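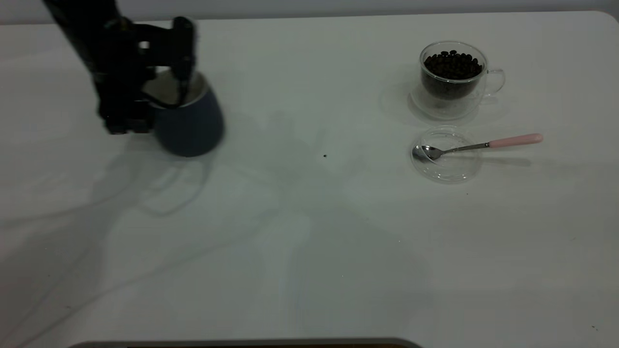
According to a reader of the Ulport newsletter, writing after the event, the Waten open day was the first at which the public could stand close enough to a manipulator to hear its joints. The letter has since been quoted in most local accounts of the demonstration, although its author also complained that the talks ran long and that the programme did not list the start times.

The Waten open day was a public demonstration of tabletop robotic manipulation held at the Mukano building in Ulport on June 26, 2021. It was organised by Waten, a laboratory working on grasping and handling of household objects, and was the first such event at the site. Admission was free and limited to 100 visitors, admitted in groups.

Background

Waten moved into the Mukano building in November of the previous year. The building had been a printing works, and its ground floor retained the reinforced slab laid for the presses. The slab was one of the stated grounds for choosing the site, as floor vibration had affected calibration at the laboratory's former premises. The open day was proposed during the fit-out and was to have included a tour of the machine shop, later dropped from the programme.

Demonstration

The main demonstration concerned the handling of cups and small tableware on a white table. The arm was fitted with a parallel gripper, and the cup was held at the rim, with one finger inside the vessel and the other outside. Other items on the table included a double-walled glass mug of roasted coffee beans and a teaspoon lying across a shallow glass dish.

Rim grasps were preferred to body grasps in this programme. A body grasp on a tapered cup places the fingers on a sloping surface, and the cup may slide downward as force is applied. A rim grasp avoids the slope but concentrates the load on a small area of the wall. It also requires the opening to be located with reasonable accuracy, as an error in height may drive the inner finger into the base.

Transparent vessels were treated as a separate problem. Depth sensors that rely on projected light commonly return missing or displaced readings from clear glass, and a double wall adds further reflections. Opaque contents give the sensor a surface to measure, but the measured surface is that of the contents and lies inside the outer wall. A gripper opening calculated from such a reading will be too narrow. Waten's printed notes recommended adding a fixed margin to the opening and closing the fingers at reduced speed until contact was detected.

Each group saw the cup exercise 3 times. The remaining time was given to questions, most of which concerned stopping distances, the colour of the table and the cost of replacement fingers.

Jacquet procedure

The sequence used at the open day is known within the laboratory as the Jacquet procedure. It divides a transfer into approach, closure, lift, travel and release, with a pause of 500 milliseconds after closure. The pause allows the force reading to settle before the lift begins. If the reading falls during the pause, the fingers reopen and the approach is repeated from a higher starting point. The procedure does not specify a camera arrangement or a type of gripper.

Attendance and reception

Attendance was recorded as 76. Comment cards were generally favourable, with some criticism of the acoustics on the ground floor and of the limited view from the rear of each group. A printed summary of the procedure was distributed at the door. A revised edition corrected the units in the section on closure force, which had been given in grams.

See also

Mukano building
Parallel gripper
Grasp planning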